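3.2 Seams and repairs in the Penditz sailcloth

The larger of the two Penditz fragments was part of a lateen sail carried on a merchant galley trading between the Adriatic and the Black Sea. It measures 2 metres along its longest edge and was made from narrow strips of cotton joined side by side. Ruangrit (Anong Ruangrit, who catalogued the Lurkside collection) dated it to the later fourteenth century from the weave and from the customs marks on the bale in which it had been reused as wrapping. We accept her dating, although the bale itself may be later than the cloth.

Shipboard accounts tell us little about who did the mending. The Pongsiri ledger lists thread and needles under the same heading as tar, and pays one man for 17 days of sewing while the ship lay in port. Paver took this to mean that repairs were left until harbour. 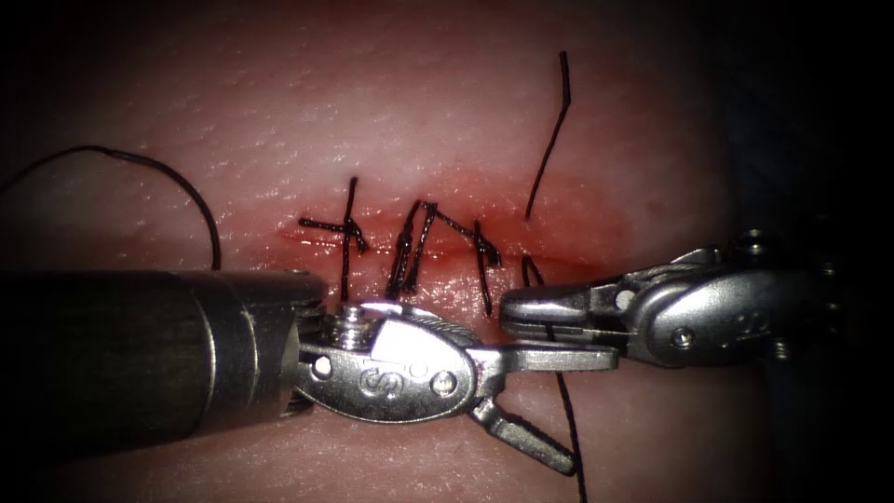

Figure 9. Interrupted sutures across a straight incision in a synthetic tissue pad.

Sailmakers joined long seams with a running thread, which was quick to work but could open along its whole length if it broke. Short tears were treated differently. On the Penditz fragment, 10 of the mends are made of separate stitches, each knotted on its own. The three black stitches in Figure 9 follow the same principle, set apart along the cut, and the leftmost has its knot just above the line, where the ends cross. On the sail the knots also lie to one side of the tear. A mend of this kind could lose one stitch and still hold, and it needed only short lengths of thread. We therefore think that some of the work was done at sea, between ports, with whatever thread was left over. The ledger breaks off in January and does not record the return voyage.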